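OK, I've been promising this for ages, so it's finally a thread: how I got hooked on old dressing tables, and what I've learned about buying them, cleaning them and living with them. Long one. Get a drink!

First, what I mean by a dressing table. A flat top, somewhere to sit, a mirror. You can call it a vanity, I use both words and so does everyone I buy from. Mine are all painted because I love painted furniture and I will not be talked out of it.

My first one came from the Lachance sale barn. It was brown, it wobbled, and it had a drawer that only opened if you lifted and swore. I adored it. I still have it, it's where I'm typing this.

The wobble was one loose leg block. Old glue goes brittle and lets go. Scrape off every crumb before you put new glue on, clamp it overnight, and leave it alone. I did not leave it alone the first time, so I got to do it twice.

Sticky drawers: pull the drawer all the way out and look at the bottom edges of the sides. You'll see shiny spots where it rubs. Sand only those, then rub a plain white candle along them. That's the whole trick and it feels like magic every single time.

Someone asked what grit. 80 for the bad spots on a runner nobody will ever see, and go much finer for anything you're going to touch. Please don't take 80 to a tabletop. I have done it. The scratches come right through the paint and wave at you.

Now mirrors, my favorite part! A plain rectangle is fine, but I'm a sucker for an oval with carving. Scrolls, leaves, a rose or two, a big silly crest on top. The more it looks like a wedding cake the faster I reach for my wallet.

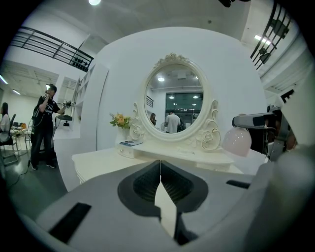 Dusting carved stuff is its own hobby. A cloth just pushes the dust deeper into the curls. Get a soft makeup brush, a big fluffy one, and work from the top down. For the grime that won't budge, a barely damp cotton swab, then a dry one right after.

And never spray cleaner straight onto the glass. It runs down behind the edge and eats the silver, and then you get those black creeping spots along the bottom. Spray the cloth, wipe, done.

If your mirror already has the spots, you have choices. I leave them on anything really old. On newer pieces a glass shop can cut you a new oval if you bring them a paper template. Trace it twice and compare the two, ovals are sneakier than they look.

Paint! I've tried a lot of whites. Sikholm is the one I keep going back to, it's a soft white that doesn't turn blue in the evening. Mavus is brighter and covers better, so I use it for the first coat on anything dark. Thin coats, long waits.

Height matters more than looks if you plan to use the thing. Sit at it in the shop. Bring your knees. I once carried home a beautiful little table I couldn't get my legs under, and it lives in the hallway now holding mail.

Money talk, briefly. My cheapest was 6 dollars (missing a drawer, but still). The most I ever saw one tagged was 3,000 at the Sanda antiques fair, and I stood next to it for so long that the seller offered me a chair. I did not buy it. I did sit in the chair.

Best place to put one is side-on to a window. Facing the window is lovely for your face and terrible for the backs of old mirrors if the wall behind is damp. Side-on gives you good light on one cheek, so add a lamp for the other.

Next up is a three-drawer one from the barn with the original pulls still on it. I'm stripping it in February when I get the garage back, and I'll post the whole thing as I go.

Send me yours! Wobbly ones especially. And if anyone knows where to find small brass mirror screws with the round heads, please reply, I'm two short.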